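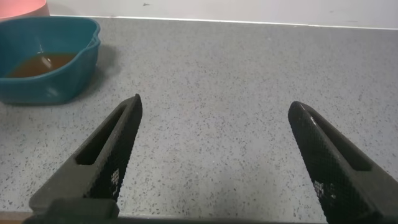
Porwood kitchen, first practice of the evening

Rūta had the timer round her neck on a bootlace, and she would not let anyone else touch it.

"Six minutes," she said. "Same as the real thing. Are we ready?"

We were not ready! We never were, that winter, but Aigars said yes for all of us because he was the one at the keyboard and he loved a countdown. The club called the arm Mostance, after a horse in a story that Gwenaël's little sister was writing, and Mostance knew precisely one recipe. It was tea. Cold tea, made by me in the teal tub, to be moved into something else without drowning the counter.

"Go," said Rūta.

The fingers opened wide and hung over the speckled worktop, and all four of us leaned in as if we could push them along by wanting it.

"It's thinking," said Gwenaël.

"It isn't thinking, it's waiting for me," said Aigars, and typed something very fast. 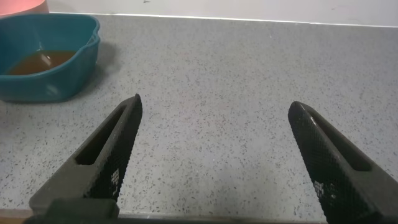

Fingers open, tub still to the left

I should say that I had joined for the biscuits. In December the school at Rimine is dark by four, the bus to Awwad comes when it likes, and the robotics club had the only warm room. Then one evening they let me change a single number in the program, from 122 to 40, and the whole arm slowed down and moved like somebody carrying a sleeping cat. I had done that. Me, Heino, who could not be trusted with a glue gun! I went home and told my mother about it twice.

So now I had a job. I was in charge of liquids.

"Left a bit," I said.

"My left or its left?"

"The tea's left!"

"Tea hasn't got a left," said Rūta, without looking up from the timer. "Four minutes."

Aigars stopped it, laughed, and moved everything about on the counter. He wanted to try the view from another side — the pink bowl by the wall, the tub over on the right, and the pale blue cup standing where we could all see it. Gwenaël argued for the bowl as the target, being wider. I argued for the cup, being braver.
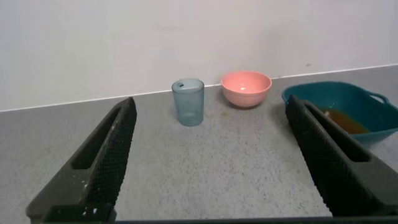 Cup, bowl and tea, after the great rearrangement

"There's something floating in my tea," I said.

"Is it important?" asked Aigars.

"It might be to the judges."

"Three minutes," said Rūta, who had not stopped the timer for any of this. "Cup or bowl?"

They all looked at me. Liquids was my department, after all.

"Cup," I said, and Aigars cracked his knuckles and put his hands back on the keys.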